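Odstead Textile Reuse Circle
Minutes of the monthly meeting, held Tuesday 16 August 2022 in the upstairs room

Sekar Subramaniam in the chair, and a very good turnout considering the heat. Apologies had come in from both of the Ní Mhurchú sisters, to whom we all send our love and wish a speedy end to the building work.

The minutes of the last meeting were read and agreed, after a friendly discussion over the spelling of Brotavico, which is now settled.

1. Bedding and sewing fabric
Sekar reported that bedding is still what people ask for most, and that we run out of it well before closing. It was suggested that we put a line in the newsletter asking households to look through their spare rooms before the autumn.

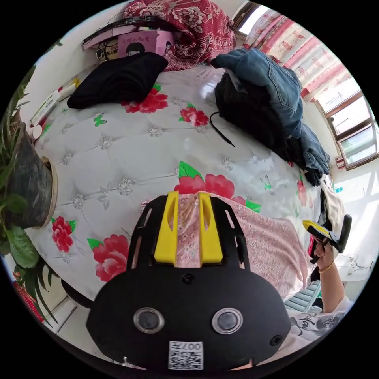
Ms Ní Mhurchú had written in to say that she would sooner we asked for single sheets only, as the doubles take up all the shelf and hardly anybody wants them. After some kindly meant argument it was agreed to try this until the end of September and see how we get on.

Patterned cotton is also wanted for the patchwork table – even narrow pieces are welcome, provided they have been washed. 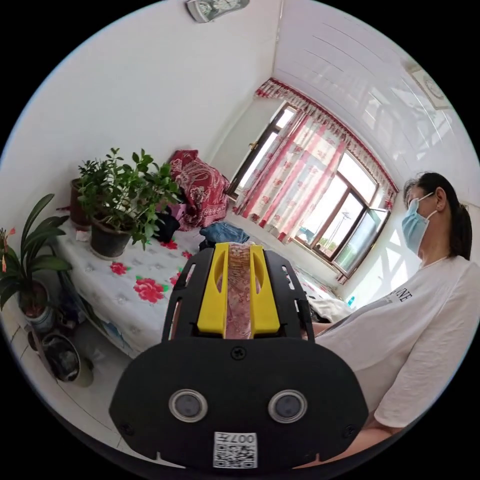

Patterned fabric in pink and red

2. Money
We have £612 in the bank, less £100 promised to Grorik for the hire of the van. The room rent stays as it was, for which we are very grateful. Sekar asked that receipts be handed in on the day, please, and not in a carrier bag at Christmas.

3. Sorting mornings
These will now begin half an hour earlier, with the kettle on from the start. Masks remain a matter of personal choice, and there is a box by the door for anyone bothered by the dust.

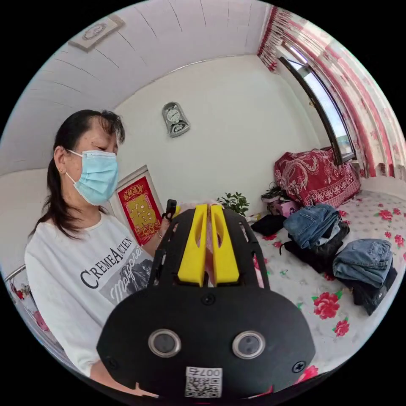 ITEMS CARRIED OVER

4. Winter collection
Last winter we passed on 510 garments, a figure that drew a round of applause. Coats and thick jumpers can be brought in from September, and 2 more clothes rails are to be bought if a decent second-hand pair can be found.

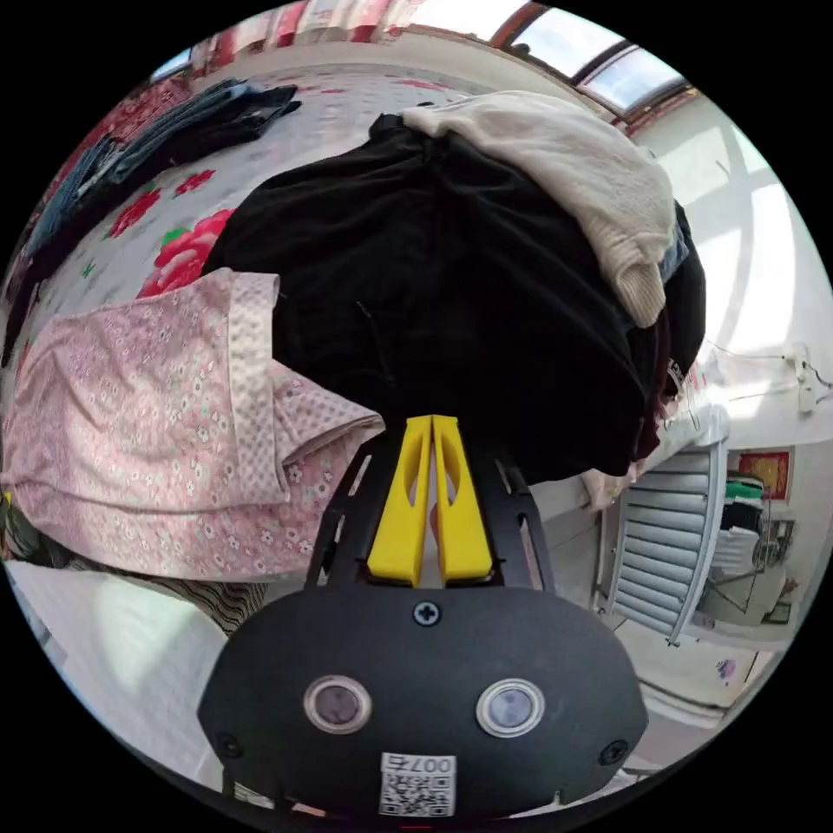
Dark garment with a cream knitted sweater

5. Any other business
The blue teapot has gone missing again. Thanks were given for the plum cake.

The meeting closed at ten past nine.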